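Chu 3 review: a patient little planner for people who change their minds
Reviewed by Precious Cele

I have been putting off this review for a while, partly because I kept finding new corners of the software to poke at and partly because I have grown fond of it, and I wanted the fondness to settle before I wrote anything down. Chu is the motion planning and teleoperation package from Renwood. It takes the movements of a hand-held device or a leader arm, turns them into joint commands, and lets you record, trim and replay whatever you did. Version 3 is a big rewrite, and I came to it after a couple of years with Damach, which I still like very much for other reasons. 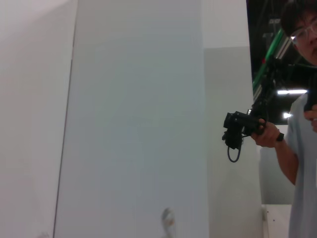
Page last changed: Jun 13, 2018

Let me start with the teleoperation side, as that is where most people will spend their first afternoon. Somebody stands off to the side with a chunky black device in one hand, and the software has to make sense of every small turn of the wrist. Chu does this more gracefully than anything else I've tried. There is a smoothing slider that goes from 1 to 10, and I ended up leaving it at 3, where the arm feels calm but still does what I ask of it when I want to be quick. (Go much higher and it starts to feel like stirring honey.)

The clutch is lovely too. You tap a key, the arm holds its pose, you shuffle your feet and get your elbow comfortable again, and then you tap once more and carry on from the same place. Damach has a clutch as well, but it jumps a little on re-engaging, and I never did get used to that!

Mapping your own device is the harder part. The setup wizard assumes you know which way each axis points, and the diagrams in the manual are drawn from behind the robot, so I had left and right swapped for a good hour. Once the mapping is saved you can forget all of it. I do wish the wizard let you wiggle the device and watch a little arrow move on the screen before you commit.

Then there's planning, and here I have to slow down and be fair to everybody. For plain moves above an open table, Chu's planner is quick and the paths look sensible, the kind of path you might have drawn yourself. The table goes in as a flat box and walls as more boxes, and you can set a separate clearance for the gripper fingers, open or closed, which I have wanted for ages. A camera sitting above the wrist needs to be added by hand as part of the tool. Please don't skip that, even if you're in a hurry, because the planner only knows about the shapes you give it and it will happily swing a camera through a partition.

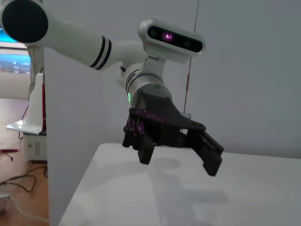
Perception and the Givex plug-in

Chu doesn't do much seeing by itself. It leans on Givex, a separate plug-in that takes the camera feed and hands back object poses, and the two get along nicely most of the time. Pale things on a white tabletop gave me trouble, and so did shadows, until I found the contrast setting hidden two menus down under "Advanced". After that I was a good deal happier.

My one real grumble is the log viewer. One of my sessions had 4,000 entries in it and the search box froze every time I typed a letter, so I took to exporting the file and reading it in a text editor. Renwood says a new viewer is planned for December.

I'd recommend Chu 3 warmly to a small lab that mixes hand-guided work with planned moves. If all you need is planning, Damach is lighter and its documentation is kinder to newcomers. I'm keeping both installed for now, and the smoothing is staying at 3.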